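January, morning, bench 2

Carrying on with the snack packets from the Grommont box. Ruba Sabbagh wants the packing side settled before the bins go over to Preven, so today is bins and table surface only. Seals and weights are Godelieve's and she has her own book for those.

Wiped the table down first. The butcher-block top had picked up a greasy patch near the front left from the last lot and it took two goes with warm water and a drop of washing-up liquid. Dried it with the blue roll and left it until the kettle had boiled. Do not use the spray from under the sink on this top, it leaves the wood tacky and then packets drag. Jelle found that out in the Buckley tests and we lost an afternoon to it.

Packets came out of the carton in fair condition. A few had a folded corner seal, put those to one side for Godelieve. The rest went into the orange bin in no particular order, which is what Ruba asked for. If they are laid flat they stack too well and we learn nothing about how they sit when somebody tips them in at the end of a shift.

First try was with the bin square to the far bar. Second try with it turned a bit and pushed up so that the rim goes over the bar. Prefer the second. It leaves more bare wood in the middle for laying out and I can get a hand in from the near side without knocking the wall of the bin. Evelien thinks it will creep forwards over a long session. Possible. Will put a pencil mark on the underside and see.

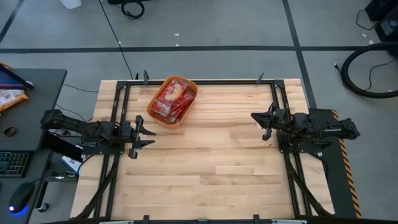
Orange bin in the second position, red packets tipped in, rest of the top clear.

Notes on the packets themselves. The film is slippery and it creases as soon as it is handled, and the creases stay. After 12 goes in and out of the bin the same packet is noticeably softer along its long edges. No splits so far. The glossy finish also throws the ceiling light back at you, so from the stool it is hard to tell where one packet stops and the next starts. Switched off the tube over the sink and that helped — the other one is needed for writing.

They also settle. Tip them in and the heap stands up in the middle, leave it 5 minutes and it has gone down a little with a crackling noise. Worth letting it settle each time before starting, otherwise the first few picks are off a different heap from the rest. I forgot on the second run and have crossed it out on the sheet.

The bin is a good size for this. Tried the grey Flidutham one as well, from the shelf by the door. It is deeper and the walls are straight, and packets wedge in the corners and have to be worked out with a fingertip. The rounded corners on the orange one are better. Put the grey one back where it was.

Elvia Galindo rang before lunch about quantities. Preven will want 3000 packets through before they sign off the bin, which at our present pace is a good deal longer than Ruba has written on the board. Told her I would rather not promise a date until the carton question is sorted. She is going to ask Grommont whether they can send packets without the inner sleeve, as taking the sleeves off is most of the work at the moment.

Still to do:
Pencil mark under the bin.
Sleeves into the paper recycling, they are piling up by the radiator.
Ask Godelieve if the folded corners can go back in the heap or if she wants to keep them.
More blue roll, last one is nearly finished.
Copy the run sheet for Evelien, she has the bench from two o'clock.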